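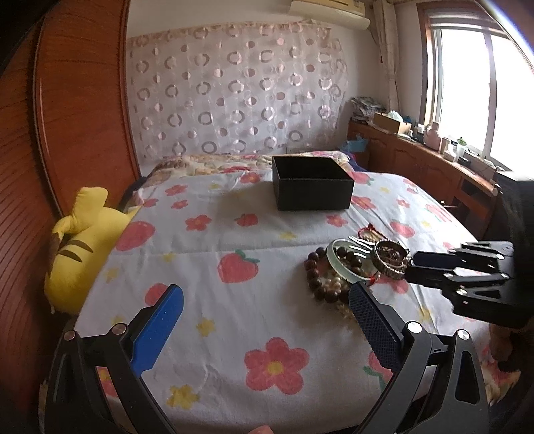 Jewelry Repair and Restringing: Common Questions

What do you repair?
Kanent takes in bracelets, necklaces, earrings, brooches and bangles, both fine and costume. We don't work on watches. If you aren't sure, bring the piece to the Oston counter and we'll look at it for free.

How long does it take?
Simple restringing is usually ready in 2 working days. Clasps and soldering take longer, and in July and December you should allow an extra week.

What does restringing cost?
A bracelet is $22 on elastic or waxed cord. Hand-knotted necklaces start at $60, depending on length. Beads with very small holes may cost more to string. We'll give you a price before any work starts.

My bracelet broke and I lost some beads. Can you match them?
Sometimes. Wood and glass are the easiest. Bring every bead you found, even the cracked ones. If we can't match them we can space the rest out or make the bracelet smaller.

Can you fix a broken bangle?
Metal bangles, yes. Stone bangles can't be put back the way they were. We can join the pieces with metal sleeves, but the repair will always show.
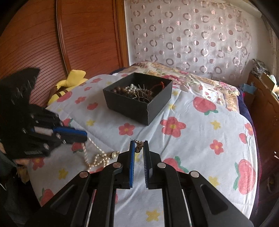 Small brown and gold-colored piece, with bedding behind.

Should I untangle things before I bring them in?
No. Put the whole knot in a bag and leave it alone. Pulling on thin chain stretches the links – and a stretched link is a second repair.

Can I mail my jewelry to you?
Yes, to the Sarnum workshop only. Use a box, not an envelope, and put your name and phone number inside. Insure anything worth more than $100. Return postage is added to your bill.

Do you guarantee the work?
Restringing is covered for six months. Soldered joints are covered for a year. Normal wear on elastic isn't covered.

Where did the Charpentier Street shop go?
It closed when the lease ended. Old repair tickets are still good at Oston – bring the stub if you have it.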